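November, getting on for ten at night

The man from Fletden came back this morning about the loft, and I have now had the same conversation with him three times. He says the insulation is "tired". I asked what tired means in a material that has done nothing but lie flat for thirty years and he laughed as if I'd made a joke. He wants to take it all out and put in a thing called Grilell, which comes in rolls and is made from recycled something, and will apparently knock 17 per cent off the gas. Seventeen per cent of what, I said. Of the bill, he said. Whose bill? He didn't have that to hand.

I don't doubt that a warmer loft is a good thing. I doubt the 17. A number that exact ought to come with a house attached, and a winter, and a note of how often the people in it left the back door open. I have been paying bills in this house long enough to know that one mild December can do more for them than any product in a roll. Last year I did nothing at all and spent less than the year before. If I'd had Grilell up there I'd be telling everyone it was marvellous.

The leaflet is on the kitchen table and I keep picking it up. It has a drawing of a house with red arrows coming out of the roof, and then the same house with no arrows. No walls leaking in either drawing, I notice, and no windows, and no letterbox that whistles when the wind is in the east. All the heat in leaflet houses goes out through whatever part the company happens to sell. When Zoltent came about the windows two years ago their house had its arrows coming out of the sides.
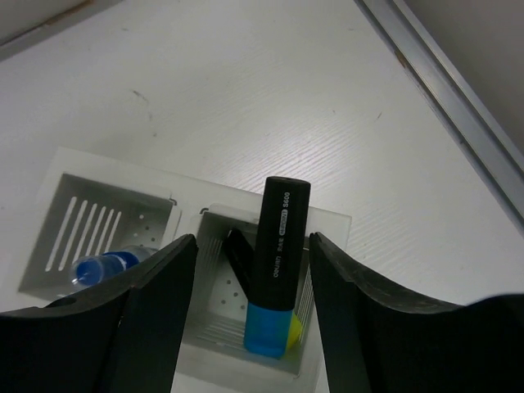

The Zoltent business ought to have taught me something. I had the two front windows done and I will admit the front room is quieter. Is it warmer? I sat in there that first winter telling myself it was, with a jumper on. I had paid for it to be warmer, so I was hardly a fair judge. I ought to have put a thermometer on the mantelpiece beforehand and written it down for a month, but I only thought of that once the old frames had gone off in the van.

So this time I have done it. There is a thermometer on the landing, under the hatch, and I've been reading it at 8 in the morning and again before bed and writing it in the back of this book. It is very dull reading. It goes down when it's cold out and up when the heating's on. What I'll do with it all I'm not sure, but at least when the fellow rings I shall have something to set against his arrows.

He left a price, which is 700 pounds "all in", and then under that in smaller writing another 119 for taking away the old stuff. I asked how it could be all in if there was something outside it. That's disposal, he said. I said I'd have thought the old stuff would need disposing of in every case, unless people were keeping it. He said he'd see what he could do, and in my experience that means the 119 was never real either. The offer ends with the month, of course. They always end with the month. I'd be surprised if it didn't start again on the first of the next one.

Went up the ladder after he'd gone, to see for myself. It is thin in places, I'll give him that, and there's a bare patch by the water tank where you can see straight down to the plaster. It doesn't look like a job for strangers. Two rolls of the ordinary yellow sort from Purves would cover the bare patch and the bit over the bathroom, and I could push it into place with the broom. My knees may have a view on that. I came down with dust in my hair and a splinter, and had to lie on the bed for half an hour.

The other thing is the hatch itself, which is a square of painted board sitting on a ledge with nothing round the edge. Hold your hand up to it and there's a proper draught. He never mentioned it in three visits. A strip of foam would see to that for next to nothing, and I suppose that's why.

Wind getting up now and the letterbox has started. Landing was 14 when I came past. Must stuff something in the letterbox and remember to take it out again before the post.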